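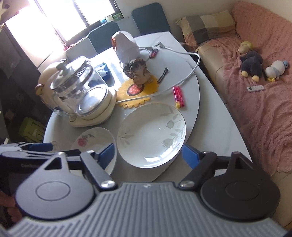

# 第4章　連立はどうやって組まれるのか

選挙の夜、開票が終わったとたんにテレビを消す人がけっこういますよね。私も学生のころはそうでした。票が数え終わって、議席が決まって、一番多い党の人がにこにこしながらマイクの前に立つ。はい、おしまい、というわけです。

ところが、過半数を取った党がひとつもないとき、話はそこから始まります。しかも私に言わせれば、ここからが政治のいちばんおもしろいところなんです(好みの問題だと同僚には言われます)。誰と誰が組むのか。誰が首長になるのか。昨日まで街頭で相手をこきおろしていた人たちが、どんな顔で同じテーブルにつくのか。

前の章では、票がどうやって議席に変わるかを見てきました。比例代表の計算でうんざりした人もいるでしょう。あの面倒な割り算はひとまず置いておきます。この章で使うのは足し算と、ほんのちょっとの引き算だけです。そのかわり、人間関係がややこしくなります。

## 4.1　リコティツ市議会の九月

抽象的な話から入ると眠くなるので、町をひとつ紹介させてください。リコティツ市(Likotitz)です。川沿いの古い市街地と、丘の上に広がった新しい住宅地からなる小さな市で、議会の定数は13。首長は住民の直接選挙ではなく、議員の互選で決まります。つまり、議会で過半数をまとめた側が市役所を動かすことになるわけです。国の政治でいう議院内閣制の縮小版だと思ってもらえばだいたい合っています。

私は九月の選挙のあと、この町の議会に通いました。傍聴席の椅子が固くて、二日目から座布団を持ち込んだのを覚えています。結果はこうでした。

| 会派 | 代表 | 議席 |
|---|---|---|
| フラトゥノ会(Flatuno) | ラマイ・スワンナラット | 5 |
| ソムバットクン名簿(Sombatkul) | ジャルワン・オンガート | 4 |
| クサール運動(Kusar) | ウィチャイ・テープスリヤ | 3 |
| 無所属 | ティティマ・ブンナーク | 1 |

足すと13、過半数は七です。どこも届いていません。

さて、翌朝の地元紙の見出しは「フラトゥノ会勝利」でした。まあ、第一党ですからね。でもこの「勝利」という言葉、どのくらい中身があるんでしょうか。ラマイさんは選挙の翌日から首長になったつもりで話していましたし、支持者もそう思っていました。気持ちはわかります。ただ、五は七ではないんです。

議会の規則には、選挙結果の確定から72時間以内に「組成担当者」をひとり届け出ること、と書いてあります。組成担当者というのは、連立を組むための交渉を仕切る人のことです。国によっては国家元首が指名しますし、慣例で第一党の党首に決まっているところもあります。リコティツでは各会派の話し合いに任されていて、まとまらなければ第一党の代表が自動的にその役につきます。このちょっとした決まりが交渉の順番を左右するのですが、それは4.5節まで待ってください。

## 4.2　まずは足し算から

紙とペンを出してもらって、七以上になる組み合わせを書き出してみましょう。私は授業でいつもこれをやります。すると必ず、途中で「あれ?」という声が上がります。

フラトゥノ会とソムバットクン名簿が組めば九。届きます。フラトゥノ会とクサール運動なら八。届きます。そして、ソムバットクン名簿とクサール運動でも七。ぎりぎりですが、これも届くんです。第一党を外した連立が、ちゃんと成り立つんですね。

こういう、誰かひとり(一会派)でも抜けたら過半数を割ってしまう連立のことを、**最小勝利連合**と呼びます。余計なメンバーを抱えていない連立、と言ってもいいです。上の三つはどれも最小勝利連合です。フラトゥノ会・ソムバットクン名簿・クサール運動の三つが全部組むと十二になりますが、これはひとつ抜けてもまだ過半数なので、最小ではありません。こちらは**過大連合**といいます。

なぜ「最小」が大事なのか。連立に入る側からすると、分け前の問題です。首長の椅子、副首長の椅子、委員長の椅子。数は決まっています。仲間が増えれば、ひとりあたりの取り分は減ります。だったら必要なだけ集めたところで門を閉めたほうが得だ、というのが古典的な連立理論の出発点でした。

ここで、いちばん小さい無所属のティティマさんを見てください。三つの最小勝利連合のどれにも、彼女は入っていません。フラトゥノ会に加わっても六。ソムバットクン名簿に加わって五。クサール運動に加わって四。どこに足しても、届かないものを届くようにはできないんです。そして、彼女が加わっている連立から彼女が抜けても、何も壊れません。

理論ではこういう立場の人を**ダミー・プレイヤー**と呼びます。ひどい名前ですよね。本人に向かって言う勇気は、私にはありませんでした。票は持っている。議場で手も挙げられる。でも、単純過半数の採決で全会派がそろって動くかぎり、彼女の手が結果を変える場面はひとつもない、ということになります。

### 五と三が同じ重さになる

もっと驚くのは上の三会派のほうです。五議席のフラトゥノ会と、三議席のクサール運動をくらべてみます。フラトゥノ会は、ほかの大きい会派のどちらかひとつと組めば勝てる。クサール運動も、ほかの大きい会派のどちらかひとつと組めば勝てる。ソムバットクン名簿もまったく同じ。

議席の数は違うのに、「連立を成り立たせる力」は三つとも同じなんです!

初めてこれに気づいたとき、私はしばらく計算をやり直しました。何か見落としているんじゃないかと思って。でも何回やっても同じです。議席数と交渉力は別のものなのだと、そこでようやく腹に落ちました。

各会派がどれくらい結果を左右できるかを数値にしたものを**投票力指数**といいます。いくつか種類があって、計算のしかたは4.4節でゆっくりやりますが、発想は単純です。考えられる連立を全部並べて、「この会派が抜けたら負けになる」というケースを数える。それを会派どうしでくらべる。それだけです。リコティツの場合、大きい三会派は三分の一ずつ、ティティマさんはゼロになります。

## 4.3　最後の一議席の話

もう少し足し算を続けさせてください。この選挙では、最後の一議席をクサール運動とフラトゥノ会が争って、300票差でクサール運動が取りました。開票所では、この一議席のところで拍手とため息がいっしょに起きたそうです。

もしこの票差がひっくり返っていたら、どうなっていたでしょう。フラトゥノ会が六、ソムバットクン名簿が四、クサール運動が二、ティティマさんが一。合計は変わりません。

組み合わせを書き直してみます。

- フラトゥノ会とソムバットクン名簿で十
- フラトゥノ会とクサール運動で八
- フラトゥノ会とティティマさんで七
- ソムバットクン名簿とクサール運動とティティマさんで七

見えましたか。ティティマさんの議席はひとつのままなのに、さっきまでゼロだった彼女の力が、急に意味を持ち始めます。フラトゥノ会にとって彼女は過半数に届くいちばん安い相手ですし、逆にほかの二会派がフラトゥノ会抜きでやりたければ、彼女に頭を下げなければなりません。一方でクサール運動とソムバットクン名簿は、二会派だけでは勝てなくなってしまいました。四議席のソムバットクン名簿も、二議席のクサール運動も、一議席のティティマさんも、この状況では同じ重さです。フラトゥノ会だけが、はっきり強くなる。

では、その一議席がソムバットクン名簿に移っていたら? 五、五、二、一です。五と五で十、五と二で七。大きい三会派のうちどれか二つで勝てる、という構造はまるで変わりません。クサール運動は議席を三分の一も減らしたのに、交渉の席では何も失っていないことになります。

同じ一議席でも、どこからどこへ動くかで意味がまったく違うんですね。選挙報道で「議席を減らした党は負け」と言いたくなる気持ちをぐっとこらえて、動いたあとの組み合わせを書き出してみてください。私はいまでも、選挙の翌朝にはコーヒーを飲みながらこれをやっています。

## 4.4　足し算だけでは足りない

さて、ここまで読んで「人間はそんなに機械的じゃないでしょう」と思った人、いますよね。おっしゃるとおりです。

足し算だけなら、リコティツで起こりそうな連立は三つ並んでいて、どれも同じようにもっともらしい。取り分を考えて一番小さいものを選ぶなら、ソムバットクン名簿とクサール運動の七議席です。余りがひとつもないので、理屈の上ではいちばん「お得」な連立ということになります。

でも、政党には言いたいことがあります。やりたいこと、絶対に嫌なことがあります。そこで次の段階では、会派を**政策の軸**の上に並べてみます。

リコティツで長年の争点になってきたのは市の支出です。たくさん使って公共サービスを厚くしたい側から、なるべく絞って負担を軽くしたい側へと並べると、こうなります。

クサール運動 ― ティティマさん ― ソムバットクン名簿 ― フラトゥノ会

軸の上で隣どうしになった会派だけで組む連立を、**隣接連合**といいます。あいだを飛ばさない連立ですね。隣どうしなら考えが近いので話がまとまりやすいだろう、という予想です。

当てはめてみると、ソムバットクン名簿とフラトゥノ会は隣どうしで九議席。これは隣接した勝利連合です。クサール運動とソムバットクン名簿は、あいだにティティマさんがいます。彼女を飛ばさずに入れると八議席で、数の上では彼女はいらないけれど、並びとしては自然な連立になります。足し算では余計者だった人が、政策の近さを考えると「いてくれたほうが収まりがいい人」になるわけです。

そして、ソムバットクン名簿はどちらの連立にも入っています。軸の真ん中あたりに陣取っているからです。議員を軸の端から順に数えていくと、クサール運動が三人、ティティマさんで四人目、その次からがソムバットクン名簿。ちょうど真ん中の七人目はソムバットクン名簿の議員です。この真ん中の議員を抱えた会派を**中位会派**と呼び、一本の軸で考えるかぎり、どの連立からも外しにくい存在だとされます。

当時の私も、ジャルワン・オンガートさんの会派が必ず与党に入ると信じていました。傍聴席で隣になった人にも、得意げにそう説明しました。研究仲間のルーベン・フェルベーケとはお昼代を賭けました。彼は「軸は一本とは限らないよ」とだけ言って、逆のほうに賭けたんです。

### 二本目の軸

お昼代は私が払いました。

成立したのは、フラトゥノ会とクサール運動の連立だったんです。支出の軸でいえば、端と端です。隣どころか、いちばん遠い二つがくっついてしまいました。

何が起きたのか。種明かしをすると、この選挙のもうひとつの争点は、川沿いの市場を丘の上へ移すかどうかでした。ソムバットクン名簿は移転推進の旗振り役です。フラトゥノ会は「移転にお金をかけたくない」から反対。クサール運動は「古い市街地の商店が困る」から反対。理由はばらばらなのに、結論はぴたりと同じでした。

つまり、支出という横の軸のほかに、市場の移転という縦の軸があったんですね。平面の上に置き直してみると、端と端に見えた二会派が思ったより近くにいる。一本の線の上で真ん中にいたソムバットクン名簿は、縦方向にぽつんと離れたところにいます。中位会派の強さは、争点が一本の軸に収まっているときの強さだったわけです。

現実の政治で軸が一本きれいに収まることは、そんなに多くありません。経済の軸、宗教や文化の軸、中央と地方の軸、外国との距離の軸。どの軸がそのとき目立っているかで、近いはずの党が遠くなり、遠いはずの党が近くなります。ニュースで「まさかの連立」という見出しを見たら、どこかに二本目の軸が隠れていないか探してみてください。かなりの確率で見つかります。

(もちろん、党首どうしが昔から口をきかない、というような理由のこともあります。これは軸では説明できません。4.7節で少しだけ触れます。)

## 4.5　椅子の分け方と、時計の針

組む相手が決まっても、まだ終わりません。ここからは椅子取りの話です。

リコティツ市で与党が分け合う主な役職は四つあります。首長、副首長、財政委員長、都市計画委員長。八議席の連立のうち、フラトゥノ会が五、クサール運動が三ですから、議席どおりに割ると二・五対一・五になります。椅子は半分に切れません。三対一か、二対二か。

多くの国の連立内閣を調べた研究では、役職はおおむね議席数に比例して配られる、という傾向が知られています。ただ、小さいほうの党がちょっとだけ多めにもらうことが多い、というおまけがつきます。小さい党にしてみれば、自分が抜ければ連立が倒れるのですから、強気に出られるんですね。4.2節の「五と三が同じ重さ」を思い出してください。クサール運動は、その気になればソムバットクン名簿のところへ行って過半数を作れる立場でした。

結果は二対二でした。ラマイ・スワンナラットさんが首長、クサール運動のウィチャイ・テープスリヤさんが副首長。財政委員長はフラトゥノ会、都市計画委員長はクサール運動です。

椅子の数だけでなく、どの椅子かも見てほしいところです。支出を絞りたいフラトゥノ会は財政を取りました。古い市街地を守りたいクサール運動は都市計画を取りました。お互いに、自分が一番気にしているところを押さえて、そうでもないところを譲った格好です。こういう配分のしかたは珍しくありません。農村に支持者の多い党が農業大臣を欲しがる、というのと同じ理屈です。

### 先に声をかけるのは誰か

もうひとつ、時計の話をします。4.1節に出てきた72時間の決まりです。

各会派はその時間のうちに組成担当者で合意できませんでした。ジャルワンさんは自分がやると言い、ラマイさんも自分がやると言い、ウィチャイさんはどちらにも返事をしなかった。そうして時間切れになり、規則どおり、第一党の代表であるラマイさんが担当者になりました。

投票力でいえば三会派は同じだったはずですよね。それでも、交渉を仕切る人、最初に提案を持っていける人には、それなりの有利さがあります。断られたら次へ行けばいいし、相手は「自分が断ったら、次は別のところに話が行く」とわかっている。これを**提案者の優位**といいます。ウィチャイさんの沈黙は優柔不断だと新聞に書かれましたが、私はけっこう計算ずくだったんじゃないかと思っています。どちらが担当者になっても声がかかる立場なら、急いで返事をする必要はありませんから。本人に聞いてみたら、笑って話をそらされました。

締め切りがあることの効果も見逃せません。期限のない交渉は長引きます。国によっては、選挙から組閣まで何か月もかかることがあります。そのあいだは前の内閣が「選挙管理内閣」や「職務執行内閣」として残り、新しいことはほとんど決められません。期限を短くすれば空白は減りますが、詰めの甘い合意ができて、あとで揉めやすくなる。どちらがいいかは、いまでも意見が分かれるところです。

## 4.6　三分の二の壁

ダミー・プレイヤーなんて失礼な呼び方をしてしまったティティマ・ブンナークさんに、もう一度登場してもらいます。

新しい与党は、市場の移転をやめるために、前の議会が決めた基本計画を書き換える必要がありました。ところがリコティツでは、基本計画の変更には定数の三分の二以上の賛成がいります。13の三分の二は八と少しですから、必要なのは九票です。

与党は八議席。ひとつ足りません。

組み合わせを書き出す癖がついてきた人なら、もうペンが動いているでしょう。九に届くのは、フラトゥノ会とソムバットクン名簿の九、そしてフラトゥノ会とクサール運動とティティマさんの九です。ソムバットクン名簿は移転推進ですから、この件で賛成してくれるはずがない。ということは、与党にとって頼れるのはティティマさんただひとりです。

過半数の採決では何の力もなかった人が、三分の二の採決では、なくてはならない人になりました。議席は一議席のまま、選挙もやり直していません。変わったのは決め方だけです。同時に、クサール運動とソムバットクン名簿が組んで過半数を取る道があったことも思い出してください。あちらはティティマさんを加えても八で、三分の二には届きません。フラトゥノ会が首を縦に振らないかぎり、基本計画には誰も手をつけられない仕組みになっていたんです。

ティティマさんは連立には入りませんでした。役職ももらっていません。そのかわり、基本計画の変更には賛成する、予算案には反対しない、という約束を与党と交わし、引き換えに丘の上の住宅地を回るバスの本数を維持させました。こういう関わり方を**閣外協力**と呼びます。入らないけれど支える、という立ち位置です。責任は与党に負ってもらいながら、自分の欲しいものはちゃっかり手に入れる。うまいなあ、と傍聴席で感心しました。

もっとも、閣外協力には怖いところもあります。支えるほうは役職を持っていないので、情報が遅れて入ってきます。与党が失敗すれば「あの人も支えていた」と言われ、成功しても手柄は与党のものになりがちです。次の選挙で得をするか損をするかは、国や時期によって結果がまちまちで、研究者のあいだでもすっきりした答えは出ていません。

## 4.7　この章で扱うこと

前置きが長くなりました。ここまでの話は、これから順番にきちんと見ていくことの早足の下見です。細かいところが飲み込めなくても気にしないでください。

次の4.8節では、投票力指数の計算を手でやります。代表的な指数を二つ取り上げて、同じ議会でも指数によって値がずれる場合があることを確かめます。リコティツの例をそのまま使うので、4.2節の表に付箋を貼っておくと便利です。

4.9節は政策空間の話です。軸が二本になると「真ん中」がどこなのか急にあやしくなり、どんな提案にもそれを負かす別の提案が出てきてしまう、という困った性質が顔を出します。図が多い節なので、通学の電車の中よりは机で読むほうが楽だと思います。

4.10節では連立合意文書を実際に読みます。長いものは本一冊ぶんありますし、紙一枚で済ませた例もあります。リコティツの合意文書は薄いほうですが、市場の項目だけやけに細かく書いてあって、交渉でどこが揉めたのか、読んでいるとなんとなく伝わってきます。

最後の4.11節は連立の終わり方です。任期いっぱい続くもの、途中で誰かが飛び出すもの、首長の不信任で倒れるもの。党首どうしの相性という、理論家が苦手にしている話題もここに入れました。フラトゥノ会とクサール運動の連立がその後どうなったかも、そこで書きます。先にめくって読んでもかまいませんが、できれば自分の予想を余白に書いてからにしてください。私の予想はまた外れまして、ルーベンにはもう一回お昼をおごっています。

### 読む前に用意しておくもの

鉛筆と消しゴム、それから方眼紙が何枚か。電卓は使いません。

自分の住んでいる町の議会の会派構成も調べておくと、この章がずっと身近になります。役所のウェブサイトか、議会だよりの裏のほうに載っているはずです。定数、会派ごとの人数、それから特別多数が必要な議決には何があるか。会派に属さない議員がいたら、その人が過半数の採決でダミーになっているかどうかも見てみてください。

なお、会派の中で意見が割れて、採決のときにばらばらの票が出ることは当然あります。本章では4.11節まで、会派はひとかたまりで動くものとして計算を進めます。乱暴な仮定なのは承知の上です。党議拘束については第6章で一章まるごと使って扱うので、気になる人はそちらを先に覗いてもらっても大丈夫です。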